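4.2 Door widths and night-time access in shared housing

Last updated: 2022-08-19

The survey covered 30 households in Brolovo and Trurno, all in buildings put up by the same housing association. In most of them the bathroom opens straight off the main room, and residents were asked how often they used it after dark and whether they switched on a light. Interviews were carried out in March by Usman Durrani, and the answers were coded by Jawad Gondal using the scheme in Memon's earlier report.

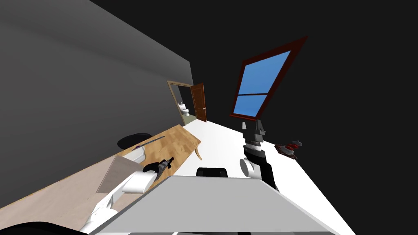 Which way should a bathroom door open in a small flat? Outward is safer for older residents, as a person who falls inside can't block the door, but it takes floor space from the main room. Of the households we visited, 6 had changed the direction of the door at their own cost.

Residents who left the door open at night reported fewer stumbles than those who kept it shut. The difference was small and we don't treat it as a firm result. Noise from the cistern was the usual reason given for shutting it.

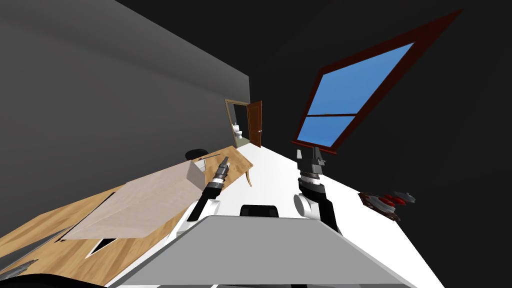
Figure 3. Bathroom and main room layout, Olano type.

Lighting was the other common complaint. The switch was often on the far side of the door from the bed, and several residents said they crossed the room in the dark to reach it. A plug-in night light had been bought in many of the homes, usually after a relative suggested it. We did not measure light levels, and the replies on brightness should be read as opinion only.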